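Friday Shift

Ten to six and the kettle not even on. Adom Wumbei came in through the side door with his coat half off and there it was again on the board, his name, then GREEN, then the number of goes he owed. 60 before dinner.

Used to say FOLDING up there. Used to be four names under it.

He clipped on, squeezed the handle twice, got going.
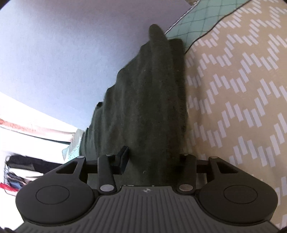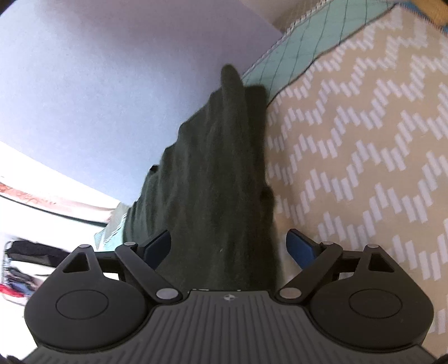
1. What Firkard said

Firkard said it was simple. Firkard was from Wundex and wore the sort of shoes you don't wear near a laundry. You pick the thing up with the gripper, slowly, you put it down, you pick it up again. The machine learns from your hand. Three weeks and it'll know a jumper from a towel.

"And then what?" said Mrs Grusa from the pressing side.

"Then it helps you."

She laughed so hard she had to put the iron down. He wrote something on his pad. Didn't laugh himself.

2. The green one

Dark green, soft, bit fuzzy. Adom had never hated a piece of cloth before. It slumped. You'd get the two fingers round it, nice and square, and the folds slid away sideways like it had somewhere to be. With his hands it was nothing, two seconds, he'd done it half asleep for years, done it with the radio on and an argument going. With this thing he had to think where his own thumb would of gone.

That was the bit that got him. He didn't know. He'd stop with the gripper in the air and close it on nothing, trying to remember. Thumb under? Thumb over?

"You're slow on the green," said Alhassan, who did the numbers now. Used to do sheets, opposite Adom. Big sheets, corner to corner, walk in, walk out, like a dance you'd never admit was one. Now he had a stool and a screen.

"It's a slow green."

"They want 20 more by three."

"Course they do."

3. Three o'clock

Wrist gone. He did the last lot left handed and no one had said you couldn't. Firkard came past, stopped, watched.

"That's good, actualy. Different. Do more of those."

"Will it fold like me, then? When it's done?"

Firkard thought about it. Give him that, he did think. "Bit like you. Bit like the lady on Tuesday nights."

Adom hadn't known there was a lady on Tuesday nights. He looked at the handle, the worn place where a palm goes. Smaller than his.

He unclipped it, hung it up. Coat on. Then went back, took hold of the green thing with both hands and folded it, quick, sleeves or no sleeves, thumb under. Under! He stood there and did it again to be sure.

Alhassan was watching over the top of his screen.

"That one won't count," he said. "Nothing was recording."

"I know," said Adom, and picked up a sheet off the pile and held out two corners. Alhassan looked at the clock, then got down off his stool.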